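Keeping a Work Mat Clean and Flat

If you have any kind of bench at home, sooner or later you end up with a mat on it, and sooner or later the mat looks dreadful. Mine has lived through glue, candle wax, bicycle grease and a whole winter of my sister's mosaic phase, and it still lies flat most days, so I thought I would write down what I do with it.

Start dry. A soft brush, the kind you would use on a good coat, takes off far more than you expect, and it keeps grit from turning into a gray paste the minute water touches it. Brush toward you, into a dustpan held under the edge, and go over it twice. Then mix a small squirt of dish soap into a bowl of lukewarm water and wipe with a cloth you have wrung out hard. Please don't pour water on the mat itself! It creeps underneath and sits there, and you find it a week later by the smell.
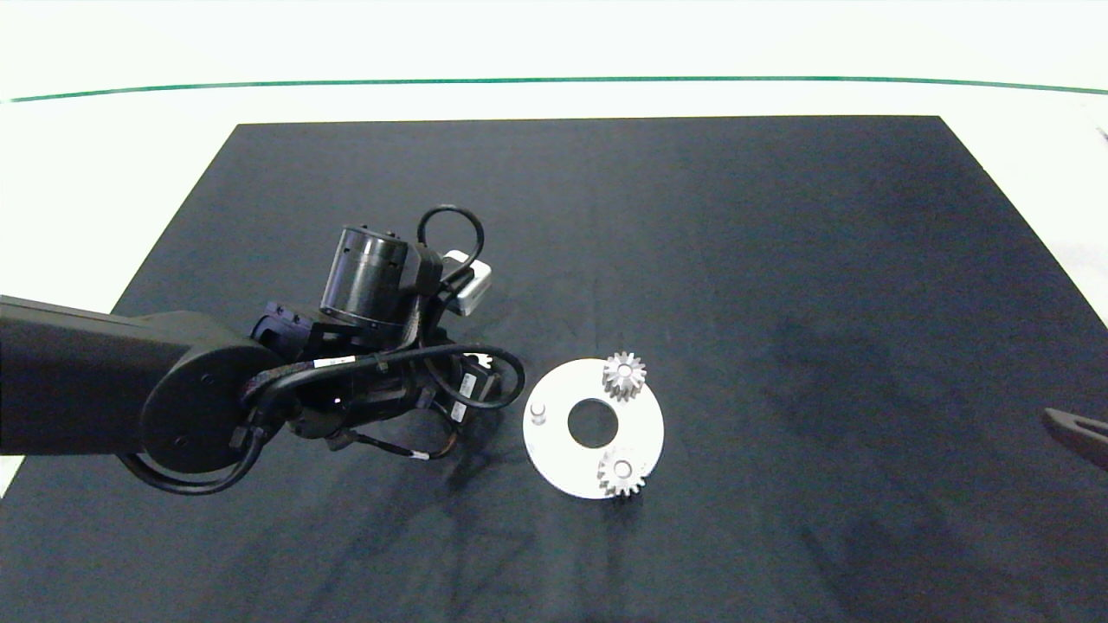
What takes creases out of a rubber mat?

Warmth and patience. Lay it face down in a sunny room for an afternoon, then roll it gently against the crease and leave it rolled for 20 minutes. Flatten it out again and put a few heavy books on the corners overnight. Never iron it, even through a towel – I tried that once on an old one and had to peel the towel off in strips.

Smudges are a different matter. A white school eraser lifts most of the pale ones, and a drop of cooking oil on a paper towel softens sticker glue nicely, though you have to wash the oil off afterward or everything you set down will skate.

Now for the small stuff that lands on the mat. I keep screws, washers and odd metal bits in shallow tins from the Brindano bakery, with a strip of felt glued in the bottom so they don't rattle every time somebody opens the drawer.

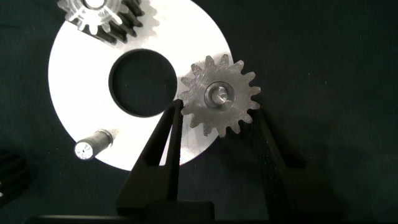 Tolentino Home Workshop Club – Tips Page, kept by Despina Preda

Bare steel parts want a little care if you are putting them away for more than a month or so. Wipe them with a rag that has a few drops of light machine oil on it, let them sit, then wipe again with a clean one. They should feel smooth and not slippery. Wrap them in plain brown paper and write on the outside what they came off, because by spring you will have no idea.

White plastic pieces scratch if you so much as look at them, so store them on edge with paper between, and clean them with soap only.

Related tips
Getting candle wax out of a tablecloth
Sharpening kitchen scissors at home
Drawer liners that stay put
What to do with half a can of paint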